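Cludska Washer Dryer Set-Up Guide
Section 4: First Wash and Everyday Loading

Read this section after the machine has been leveled and the hoses are connected (Section 3). The water supply must be on before you start.

4.1 Running the empty cycle

1. Check that the drum is empty. Take out the warranty card and the foam ring.
2. Open the cold tap fully, then the hot tap if your model has one.
3. Put half a cap of detergent in the left drawer compartment. Do not use softener.
4. Turn the dial to Cottons Hot and press Start.
5. Look at both hose connections during the first fill. If you see a drip, press Pause, close the taps and tighten the nut by hand.

Note: The display shows 69 when the cycle begins. This is the time left in minutes. It may change once the machine has measured the water flow.

CAUTION: The door glass gets hot during this cycle. Keep children and pets away from it.

4.2 Sorting and loading

1. Empty all pockets. Close zippers and hooks.
2. Separate whites, darks and anything marked hand wash.
3. Put small or delicate items in a mesh bag and close it.
4. Carry the load to the machine and place items in the drum one at a time. Large and small pieces should be mixed.
5. Leave a hand's width of space at the top of the drum.
6. Push the door until it clicks.
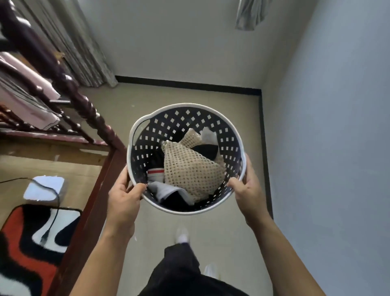

Carrying mixed laundry with a mesh bag in the basket.

Note: A single heavy item, such as a bath mat, can stop the drum from spinning. Add two or three towels to balance it.

CAUTION: Never load items that have been in contact with gasoline, solvent or cooking oil until they have been washed by hand and aired.

4.3 Setting the drying time

The dryer runs at 1860 watts. Do not use an extension cord or share the outlet with another appliance.

1. When the wash ends, take out anything that must not be tumble dried.
2. Press Dry until the level you want lights up: Iron, Cupboard or Extra.
3. Press Start. The fan runs for a short time before the heat comes on.
4. Clean the lint filter after every load. Slide it out, brush it and push it back until it is flush.

If code F4 appears, the filter is missing or not fully in. Press and hold Start for three seconds to clear the code after the filter is back in place.

4.4 Unloading

Wait for the door lock light to go out. Do not pull the handle while it is lit. Shake out shirts and sheets as you remove them and leave the door ajar afterward so the seal can air.

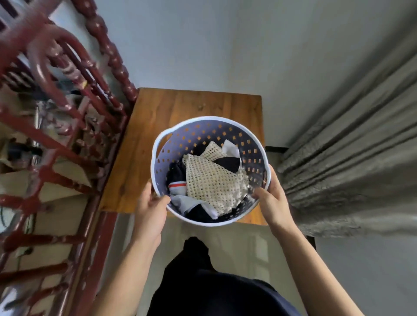 Can I stop a drying cycle early to take something out?
Press Pause and wait for the drum to stop and the door to unlock. Remove the item, close the door and press Start within ten minutes, or the cycle will be canceled.

For spare filters, quote part number 1474 to the Flurndale service desk.

Section 4 revised 08/03/2023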